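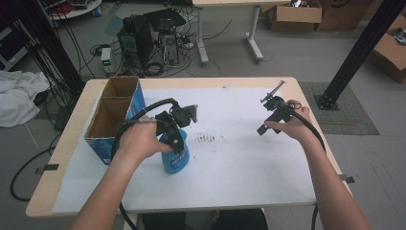
Blau, durchscheinend, überraschend gut: die Sprühflasche von Brivitz im Basteltest

Kategorie: Ausprobiert › Werkeln & Ordnung
Lesezeit: 4 Minuten

Eigentlich wollte ich im Juni nur schnell eine neue Sprühflasche kaufen, weil bei der alten der Abzug klemmte (zum dritten Mal, und beim dritten Mal repariere ich nicht mehr, da werde ich bockig). Geworden ist es die blaue von Brivitz, und dann habe ich mich so hineingesteigert, dass jetzt eine ganze Besprechung daraus wird. Ich benutze sie für alles, was bei mir am Basteltisch feucht werden muss: Papier dehnen, Aquarellflächen wieder anlösen, Papiermaché geschmeidig halten, und hinterher den Tisch abwischen.

Zuerst das Gute. Der Kunststoff ist blau durchscheinend, man sieht also von der Seite, wie viel noch drin ist. Klingt banal! Meine alte war undurchsichtig weiß, und ich habe sie gefühlt jedes zweite Mal leer ans Papier gehalten und mich gewundert. Vorne sitzt ein weißes Etikett, bedruckt, das hält bei mir bisher tadellos, obwohl ich ständig mit nassen Fingern drüberwische. Ich hätte es trotzdem gern größer und mit einem freien Feld zum Beschriften gehabt. Wer zwei Flaschen mit verschiedenem Inhalt hat, klebt sich dann eben Kreppband drauf, so mache ich es auch.

Der Nebel ist fein, wenn man die Düse fast ganz zudreht. Dreht man sie weiter auf, kommt irgendwann ein Strahl, und dazwischen gibt es einen Bereich, in dem die Flasche spuckt. Große Tropfen, dicke Flecken, genau das, was man auf einem halbfertigen Blatt nicht brauchen kann. Also vorher zwei Stöße ins Spülbecken, dann passt es. Die Flasche steht auch halb leer noch ordentlich, die alte ist mir da dauernd umgekippt, einmal mitten in eine fertige Einladungskarte hinein (reden wir nicht drüber).

Und wo ich schon dabei bin, ein paar Worte zur Unterlage. Ich lege den Tisch seit einer Weile mit einem großen weißen Bogen aus, der fast die ganze Platte abdeckt, nur am Rand schaut noch etwas helles Holz raus. Meiner kommt von der Rolle, Drosoder, die matte Sorte. Auf Weiß sehe ich jeden Krümel sofort, diese kleinen braunen und dunklen Punkte, die beim Werkeln immer irgendwo herumliegen und sich sonst in die Maserung verkriechen. Zum Schluss falte ich den Bogen einmal zusammen und kippe alles in den Müll. Das Drosoder-Papier verträgt den Sprühnebel ganz gut, wellt sich ein bisschen, zieht sich aber beim Trocknen wieder einigermaßen glatt. Bei einer richtigen Pfütze ist Schluss, da weicht es durch und der Tisch darunter wird nass. Ich habe auch mal Wachstuch probiert, das ist robuster, nur rutscht mir darauf das Zeichenpapier weg, und den Geruch von neuem Wachstuch mag ich einfach nicht.

Dritter im Bunde: der Kasten am linken Tischende. Pappe, oben offen, zwei Fächer nebeneinander, dazwischen eine Trennwand aus Karton, außen blau-weiß bedruckt und innen ganz normale braune Wellpappe. Für so ein schlichtes Ding mag ich ihn unverschämt gern. Er ist leicht, ich schiebe ihn mit dem Unterarm zur Seite, wenn ich Platz brauche, und was in den Fächern landet, rollt wenigstens nicht mehr vom Tisch. Die Trennwand ist allerdings nur gesteckt und wandert mit der Zeit. Ein Tropfen Leim hat das bei mir erledigt. Nasse Sachen gehören nicht hinein, die rohe Pappe saugt sich voll und wird weich, und die Sprühflasche steht bei mir deshalb immer daneben auf dem Papier. Wer es haltbarer möchte, schaut sich den Kasten von Ogura an, der ist aus Kunststoff und abwaschbar. Den hatte ich kurz hier, er war mir zu hoch, ich kam im Sitzen schlecht bis auf den Boden.

Was mir an der Brivitz nicht gefällt: Der Abzug geht anfangs ziemlich stramm. Nach einer Woche wurde es besser, aber wer empfindliche Gelenke hat, sollte sie vorher im Laden einmal in die Hand nehmen. Und das Röhrchen innen reicht nicht ganz bis in die Ecke, der letzte Schluck bleibt also drin, außer man hält die Flasche schräg.

Würde ich sie wieder kaufen? Ja, sofort, und die zweite Farbe wahrscheinlich gleich mit. Vier von fünf Punkten, den Abzug für das Gespucke.

Kommentare (4)

Toshio Sugiyama
Danke für den Hinweis mit dem Spucken, ich dachte schon, meine ist kaputt! Ist das bei dir auch mit destilliertem Wasser so?

Lachlan Tuhiwai
Ich nehme seit Jahren die von Grirville, die ist teurer, aber der Abzug läuft butterweich. Das mit dem Bogen auf dem Tisch klaue ich mir.

bastelmaus408
Welche Breite hat die Papierrolle denn? Mein Tisch ist ziemlich tief und ich will nicht stückeln.

Toshio Sugiyama
Nachtrag: Düse mit warmem Wasser und etwas Essig durchgespült, jetzt ist der Nebel deutlich gleichmäßiger.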